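Maintenance notes on the hand-held gripper at the Fedley bench

Posted in December

Readers of this blog have asked for a fuller account of how the hand-held gripper is looked after between recording periods. The procedure set out in this post is the one currently followed at the Fedley bench. It replaces the shorter note I published when the unit was first commissioned, which should no longer be relied upon.

The gripper is inspected after every 1000 cycles. The count is taken from the log and entered on the service sheet before any tool is picked up. At the last inspection the log stood at 2233, and the sheet was countersigned by Aminu Sani, who had carried out the previous service and was familiar with the wear recorded on the left finger.

Work begins with the fingers. Each is wiped with a lint-free cloth and checked for nicks along the inner edge. The fingers are then closed by hand, slowly, and the operator looks for an even line of contact from the base to the tip. A gap at the tip usually means that the finger has been refitted slightly out of square. In that case both screws are loosened, the finger is pressed home against its shoulder, and the screws are tightened in turn, a little at a time.
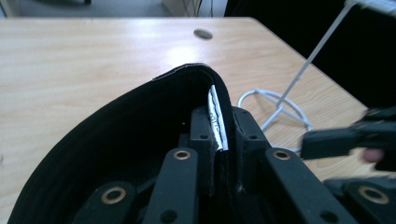

Once the fingers meet correctly, the travel is checked. The jaw should open and close without a catch at any point. Where a catch is felt, the slide is cleaned before any lubricant is considered. Modupe Anozie has recorded two instances in which grease was added to a dirty slide, and on both occasions the unit had to be stripped completely within the month. I would ask colleagues to read her entries before reaching for the tube.

The opening width is then compared with the stored value. The reading at full opening on our unit is 971 and at the last service it had not moved. Should it differ, the calibration is repeated from the closed position and the new value is written on the sheet beside the old one. Earlier values are not to be crossed out.

Spare fingers and screws are kept in the drawer marked Flovmont, under stock number 1585. Pushpa Sandhu orders replacements when the second-last pair is taken, so please tell her at the time and not at the end of the week. Screws that have been removed more than twice are discarded.

A final check is made with a few ordinary objects of differing stiffness, including one soft item, as a misaligned finger will often hold a rigid part well enough and let cloth slip. The results are entered in the log under the operator's initials.

Adaeze Uzor is revising the section on cable strain relief, and I will post her version when it has been tried on the second unit.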